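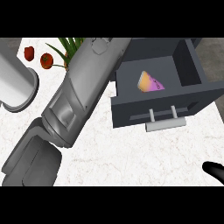
The Letter from Flevavmont

Father Marthinus Mabaso read the bishop's letter two times before the evening Mass, and then he put it inside his breviary, where he could feel it like a stone in a shoe.

The parish of Flevavmont would be closed in May. There were 111 names in the register, the letter said, but only 21 people came regularly, and the roof needed money which the diocese did not have. He was asked to read this from the pulpit.

"You look pale," said Mrs. Mnguni in the sacristy. She was filling the cruets. "Is it your stomach again?"

"No. It is the post."

She dried her hands slowly. She had come to this church for 20 years, and in the first of them she had buried her husband from it.

"They are sending us to Sumarov," she said.

"How do you know?"

"My cousin cooks for the bishop's secretary. I have known it since Christmas."

He sat down on the bench. All winter he had heard her confession, and all winter she had said nothing of this to him.

"Why did you not tell me?"

"You were happy with the new choir, Father. I thought, let him have the winter."

Outside, the bell began. He counted the strokes, as he did when he was nervous, and lost the number. Then he put on the green chasuble and took the letter out of the breviary.

"Will you sit in the front?" he asked.

"I always sit in the front," said Mrs. Mnguni, and she went to light the candles.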